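Roltum open day, simulation session — notes and questions
Posted in: Manipulation / Events

kestrel_dof
9 November 2022
Went to the Roltum open day at the Witow site. Most of it was sales talk, but the afternoon block was a working session in their simulator, run on a two-arm model in a small walled room. Visitors could pick a scene seed and watch the planner reach for a ledge. They quoted 528 seeds in the demo set, textures randomized per seed. Saved a couple of renders from the session.
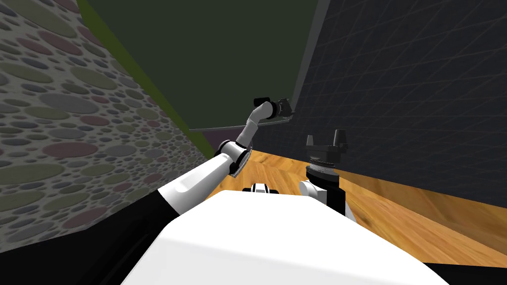
Planner latency was the figure I wanted and the one they would not give. They let us step the solver by hand, which helped a little. With the left arm bent over at the elbow and its gripper out by the gray ledge, the right one is parked fingers up, open, and I asked whether that pose was commanded or just where the null space left it. The presenter said commanded. I would like to see the joint log before I believe that.

torque_ripple
Was this the Prorker stack or their own? The June demo was Prorker with a new skin on it and they said "in-house" the whole time.

kestrel_dof
Own planner, Prorker collision library. It is on the license screen.

m_backlash
I was in the same session. Disagree on the pose. If it were null space drift you would see it change between seeds, and in the ones I stepped through it came back to the same configuration every time. Looks like a plain home position to me.

kestrel_dof
Same configuration to what tolerance? We had no readout.

m_backlash
By eye. Fair enough. But drift large enough to matter would have been visible.

gridfin
Randomized textures do nothing for you if the contact model is wrong. Circles on one wall and a grid on the next is fine for training vision, but I would ask about friction at the fingertips first. Did anyone?

kestrel_dof
Asked. Friction is fixed per material, not sampled. They plan to sample it later. The close approaches are where I would expect that to show up — the finger gets near a rim or a corner and any contact is resolved in one step.
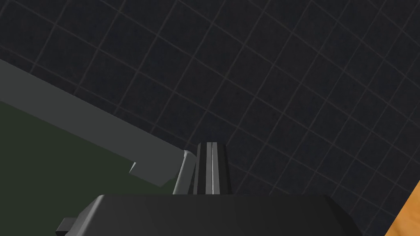
The step size can be set in the config, and they ran it at 5 ms for the visitors. At 2 ms the viewer dropped updates on the laptop they had, so we went back. I have no complaint about that, but a contact result at 5 ms tells me very little.

torque_ripple
5 ms is coarse for fingertip contact. Leclerc published their settings with the demo and you could rerun the whole thing at home. Did Roltum hand out anything?

m_backlash
A config file and a PDF. Scene 3923 is in the config if you want to compare, but you need their viewer to load it.

torque_ripple
So no.

m_backlash
The viewer is free to register for. I would not call that "no."

gridfin
Registered last night. It loads, but the collision meshes are convex hulls only. Any notch or step in a part gets filled in for contact purposes, whatever the render shows. Check that before you trust any clearance number.

kestrel_dof
That was not mentioned in the session. Will load 3923 and post the clearance values with the hull display on.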